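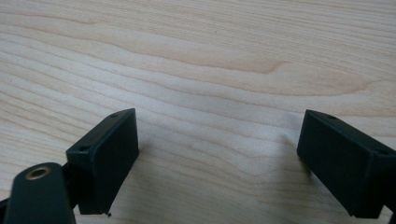
Gripper fingers over the demo table, jaws open.

Workshop Tips: Notes From the Open Day at Stisari

Stisari opened its shop to visitors on April 3, 2021. The program was a hand-held gripper tool, a long table and a short talk by Abbas Mazandarani on how his group sets up a work surface. Much of the talk applies to any bench at home, so the points are written up below with the shop-specific parts left out. Where I have tried a tip on my own bench, I say so.

Choosing the surface

Mazandarani prefers a pale surface under dark tools. Small black parts such as grub screws, O-rings and chips of plastic show up against light wood and vanish on a dark mat. If your bench top is dark, lay a sheet of light hardboard over it and hold it down with two clamps at the back.

A matte finish is easier to work over than gloss. Gloss throws the ceiling light back at you, and small parts get lost in the reflection. To take the shine off a varnished top, rub it with a fine abrasive pad, always along the grain, and wipe off the dust with a barely damp cloth. Do a test patch near the back edge first. I did mine with an old dish pad and had to go over one corner twice.

Do not wax a bench you intend to glue on. Wax gets onto the parts and the joint fails later.

Clearing down between jobs

The Stisari routine is to clear the whole top before each new job. Everything goes into a tray, including the things you are sure you will need. Then only the parts for the next step come out. It takes me less than 5 minutes at home, most of it spent finding a home for pencils.

Use a soft brush first and a cloth second. A cloth on its own drags grit across the surface and leaves fine scratches that run against the grain. Brush toward yourself and catch the debris in a dustpan held under the front edge.
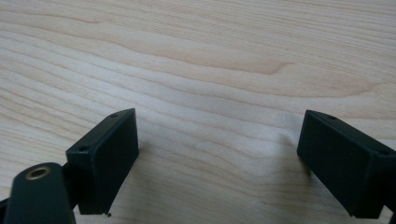 Check the tool itself at the same time. Flat jaws and pads should be wiped on the inner faces, where dust does the most harm to grip. Denatured alcohol on a lint-free rag is fine for most metal. On plastic parts, start with water and a drop of dish soap, and try anything stronger on a hidden spot. Printed plastic can have rough bits along its edges. Trim them with a sharp blade held nearly flat, taking off very little at a time.

Screws in plastic

Someone asked how to stop screws from stripping out of plastic parts. The answer was brass threaded inserts wherever a screw will come out more than once. They are pressed in with a soldering iron and take a machine screw. Mazandarani's steps, as I wrote them down:

1. Drill or print the hole to the size given by the insert maker.
2. Clamp the part so it cannot rock.
3. Set the insert on the hole, narrow end down, and rest the hot tip in it. Let the weight of the iron do most of the work.
4. Stop when the insert is slightly proud of the surface.
5. Take the iron away and press the insert flush with a flat piece of metal. Hold for 30 seconds.
6. Let it cool fully before fitting a screw.

Ventilate the room. Keep an old tip for this job, as melted plastic spoils a tip for soldering.

For screws that go straight into plastic, turn the screw backward by hand until you feel it drop into the old thread, then tighten. This works on toys, battery covers and most small appliances. Power drivers should stay in the drawer.

Light and shadow

Shadows were the part of the talk I had given least thought to. One strong lamp puts a hard shadow beside every tool, and a hard shadow is easily taken for an edge when you are marking out. Two weaker lamps, one on each side and set well back, soften it a good deal. A white pillowcase over a frame in front of the lamp does the same job – keep it well clear of the bulb.

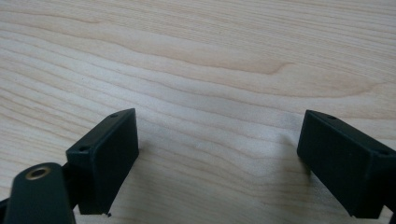

Height matters as well. My lamps were at eye level, which put glare on everything. I moved them up 23 inches and the glare was gone from the front half of the bench. The back half still has some.

Approaching small parts

The last section covered picking things up, by hand or with a tool. Open wider than the part, lower straight down, then close. Reaching in at a slant tends to push the part away. Keep the tips a little off the surface so they do not scrape, and practice the movement over the bare bench before putting anything delicate under it. The same goes for tweezers, kitchen tongs and the long-reach grabbers sold for high shelves. With tongs, I find that a rubber band wound near the tips helps on smooth jars, though it should come off before the tongs go anywhere near a hot pan.

Stisari plans a second open day in July, with the Skonstead workshop sharing the space. The topic given was drawer runners and sliding trays.

We use cookies to remember your settings and count page visits. By continuing to browse you accept our use of cookies. Accept | Manage settings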